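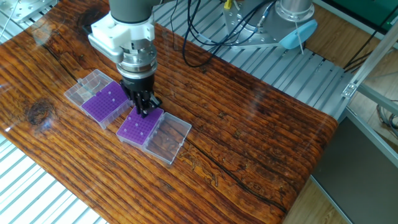 How to Build an Episode Log for Home-Taped Television

Updated Tuesday, November 2, 2021

A box of home-recorded tapes is hard to use without a log. Labels fall off, shows run over into the next recording, and one cassette can hold parts of five programs. The method below was worked out on a family collection of variety shows and sitcoms taped off the air in Tranusham, mostly from the local station, Plorkton 9. The finished log has 1,209 entries. It works for smaller collections without changes.

What you need

A working VCR with a real-time counter
A television or monitor
A spreadsheet program, or a ruled notebook
Removable labels and a soft pencil
A flashlight

Step 1. Check the tapes

Open the door of each cassette and shine the flashlight across the tape. White or gray dust on the edge of the reel may be mold. Put that tape in a sealed bag and do not play it. Wind every other tape fully forward and fully back one time before viewing.

Step 2. Assign numbers

Give each cassette a number, starting at 100 so that all numbers have three digits. Write it on the spine label and on the sleeve. Do not remove or write over old labels, even when they are wrong. Copy the old wording into the log exactly as written, including misspellings.

Do not sort the tapes by title first. The order in which they came out of the box often follows the order in which they were recorded, and that helps with dating later.

Step 3. Set up the columns

Use one row per program segment. A sketch show split by a news bulletin gets two rows. The columns are:

Tape number
Counter start
Counter end
Program title
Guest stars or sketch titles
Channel, if shown
Commercials kept (yes or no)
Date, with source
Condition

Nunow and other spreadsheet programs will treat a counter reading such as 1:04:20 as a clock time and may change it. Format both counter columns as text before typing anything.
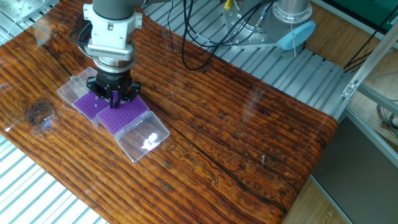
Two tip boxes with purple inner racks on the wood tabletop.

Step 4. Log the first pass

Rewind the tape and set the counter to zero. Play the first two minutes at normal speed, then use picture search. Stop at every change of program and write down the reading. Opening titles and closing credits are the best landmarks. If the credits were taped over, note the last sketch or scene in a few words: "charwoman number, no sound" is enough.

The first pass takes 20 to 30 minutes for a full cassette in standard play. Tapes made in the six-hour mode take longer, and search may lose the picture on some machines.

Step 5. Date the segments

Work from the strongest evidence down.

a) A station announcement giving the day and date.
b) A news break or weather report.
c) Commercials for a sale or a film opening.
d) An old label.

Enter the source beside each date. A rerun carries the original copyright year in its credits, so never use that year as the recording date. One tape in the Bachmann Street box was labeled "June" and held a Christmas special - the label was left in the log and marked as doubtful.

Step 6. Check the totals

Subtract start from end on each row and add up the results for the cassette. The sum should come within a few minutes of the tape length. A large gap means a blank stretch or a missed segment. Log blank stretches as rows of their own.

Step 7. Print and back up

Print the log sorted by tape number and keep it with the cassettes. Print a second copy sorted by program title. Keep the file in two places, and save a plain comma-separated copy as well. Store the tapes upright, fully rewound, away from speakers and heating vents.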